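Vokora Teaching Kit – Set-Up and User Guide
Section 4: Recording a Task by Hand Guiding and by Remote Control
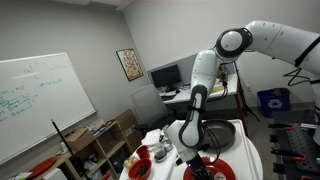
A task is taught to the arm as a set of recordings, called takes. Each take starts with the arm at its home pose, covers the task once from start to finish, and ends with the arm back at home. You can move the arm by hand or drive it with the Jomach hand controller. The table should be laid the way you want it for the task before you press Record. For a table task, that can mean a frying pan toward the back, a red plate under the gripper, a red bowl and a small red cup off to one side, and two eggs near the edge. Items that are not part of the task can stay on the table, but they must stay in every take or be moved on purpose between takes. See 4.6.

This section assumes that the arm is mounted, the gripper has been calibrated (Section 2) and the Trurnley recording software is installed (Section 3).

4.1 Before You Start

You will need:

The arm, powered on, with no faults showing
The stop button, plugged in and within reach of the operator
The Jomach hand controller, charged, for remote takes
The task items, plus spares of anything that can break or spill
At least 3000 MB of free disk space for each session

1. Clear the arm's reach of people, bags, and loose cords.

2. Check the cable that runs to the gripper. It needs enough slack for the elbow to bend fully and the wrist to turn both ways. Move the arm slowly through the whole task area and watch the cable as you go. If it pulls tight at any point, move the cable clip one position toward the elbow.

3. Push on the rim of the table with your hand. If the table moves, lock its feet or put rubber pads under them.

4. Press the stop button once. The arm should hold its position and the software should show STOPPED. Release the button and press Reset.

CAUTION: Do not record if the stop button test fails. Power the arm off and go to Section 9.

CAUTION: Hot pans, open flames, and sharp knives must not be used while a task is being taught. Teach with cold cookware.

4.2 Choosing a Method

Hand guiding means that you hold the forearm and move it yourself while the motors carry its weight. It is quick to learn and gives smooth motion. Your hands and arms will show up in the camera view, and you will feel less of what the gripper is touching.

Remote control means that you stand back and steer the gripper with the hand controller. Plan on one practice session before you keep any takes. The camera view stays clear, so remote takes are the better choice for any task that will be run from camera input.

Tasks that are run by position only, with every item in a marked place, can be taught by either method.

Do not mix the two methods in one task set. The software will allow it, but the finished task tends to pause at odd points.

4.3 Opening a New Task Set

1. Start the Trurnley software and wait for the arm status to change to READY.

2. Select Tasks, then New.

3. Type a name for the task. Use a short name with a verb in it, such as "egg to bowl" or "cup to plate". The name can be up to 40 characters long.

4. Choose Hand or Remote. This cannot be changed later.

5. Set the home pose. Move the arm until the gripper points straight down over the middle of the work area, well above the tallest item, and press Save Home.

6. Set the take limit. The default is 25 takes, enough for a single pick and place. A task with two or more objects will need more.

7. Press Check Cameras. Each camera should show the table, the items, and the gripper fingers. If the fingers are hidden in the home pose, move the camera and check again.

NOTE: If you move a camera after the first take has been saved, start a new set. Older takes cannot be corrected for the new view.

4.4 Recording by Hand Guiding

1. Stand to the side of the arm, never directly under the elbow.

2. Hold the forearm with one hand a little above the wrist. Keep your fingers out of the gap at the elbow joint.

3. Press and hold the guide button with your other hand. The motors will go soft and the arm will follow you.

If the arm sinks or drifts upward when you let it rest, the gripper weight is set wrong. Let go of the button, go to Settings, then Tool, and enter the correct weight.

4. Move the arm back to the home pose and press the foot switch to start the take. You will hear one beep.

5. Guide the gripper to the first item. Come down from above for the last part of the move. Side approaches knock over cups and small bottles.

6. Tap the foot switch to close the gripper. Wait until the fingers stop moving before you lift.

7. Carry the item to its target, lower it until it rests on the surface, and tap the foot switch to open the gripper.

8. Lift straight up, return to home, and hold the foot switch down until you hear two beeps. The take is finished.

Move at a steady pace. Slow is fine. Long stops in the middle of a take are a problem, as the arm will learn the stops along with the motion. If you need to think, cancel the take, work the move out with the arm parked, and record again.

CAUTION: Letting go of the guide button makes the arm hold where it is. It does not open the gripper. An item in the fingers will stay there until you open them.

4.5 Recording by Remote Control

1. Stand where you can see both the gripper and the target without leaning. A spot in front of the table, outside the arm's reach, works for most people.

2. Turn on the hand controller and wait for its light to turn solid.

3. Hold the controller the way you would hold a flashlight and point it at the table. Press Link. From this point the gripper copies the motion of your hand.

4. Make a small move to the left, then a small move to the right. If the gripper goes the wrong way, press Unlink, open Settings, and set Operator Side to match where you are standing.

5. Set the motion scale. At 1:1 the gripper moves as far as your hand does. At 2:1 your hand moves twice as far as the gripper. Use 2:1 for eggs, lids with small knobs, and anything else that needs a fine touch.

6. Press Record. Carry out the task as described in 4.4, steps 5 through 8, using the trigger in place of the foot switch to open and close the gripper.

7. Press Record again at the home pose to end the take.

If your arm reaches its limit partway through a move, hold Pause, bring your hand back to a comfortable position, and let go. The gripper stays still while Pause is held, and the software cuts that time out of the take.

Watch the gripper itself and leave the screen alone. The picture on the screen runs slightly behind the arm, and operators who steer by it tend to overshoot.

The trigger controls how far the fingers close, and a half squeeze gives a half-closed gripper. For an egg, squeeze until the fingers touch both sides, then a hair more. Practice on a rubber egg first.

NOTE: Change operators only between takes. The new operator must press Unlink and then Link before recording.

4.6 Changing the Layout Between Takes

A set in which every item sits in the same spot will teach the arm to go to that spot, whether or not the item is there. For camera-run tasks, change the layout after each take.

1. Move the item to be picked up. Cover the whole area where it might be found in normal use, including the places near the rim of the table.

2. Turn items that have a handle or a long side. A pan should be recorded with its handle facing several ways, provided that the gripper can still reach it.

3. Move the target a small amount every few takes.

4. Move at least one item that has nothing to do with the task, such as a napkin stack or a pot.

5. Leave the lighting alone for the first half of the set, then record some takes with the blinds or lamps changed.

Do not stack items or hide the pickup item behind something tall unless you mean to teach that case. If you do, record several takes of it. A single odd take is usually worse than none.

4.7 Reviewing Takes

Review the set before you leave the work area, while the table is still laid and bad takes can be replaced.

1. Select the task set and press Review. Takes are listed in the order they were recorded.

2. Play each one at double speed.

3. Delete any take in which the item slipped, the gripper touched the table hard, a person reached into the view during a remote take, or the arm did not get back to home.

4. Keep takes in which the operator missed and then corrected smoothly. These help the arm recover from small misses.

5. Press Record More to replace the takes you deleted.

6. Press Save Set. Copying to the Kotian training computer starts on its own if the two machines are on the same network. Large sets are best left to copy overnight.

4.8 Messages You May See

Code 251 – Joint limit near. The arm is close to the end of its travel. Back off the way you came and try the move with the elbow higher. The take can be kept if the arm did not stop.

LINK LOST. The hand controller is out of range or its battery is low. The arm holds its position. Cancel the take, charge or move the controller, and link again.

TAKE TOO SHORT. Record was pressed twice in quick succession. Nothing was saved.

HOME NOT REACHED. The take ended away from the home pose. It is saved but marked in yellow, and it will be left out of training unless you approve it in Review.

TOOL LOAD HIGH. The gripper is lifting more than its rated weight or is pushing against something. Open the gripper and check under it before you reset.

4.9 Ending a Session

1. Open the gripper and remove anything in it.

2. Return the arm to the home pose and select Park.

3. Unlink the hand controller and put it on its charger.

4. Wipe the gripper fingers with a damp cloth if food was used. Do not spray cleaner on the gripper or the cable.

5. Switch the arm off at the base after the software shows PARKED.

Go on to Section 5 to train and test the task.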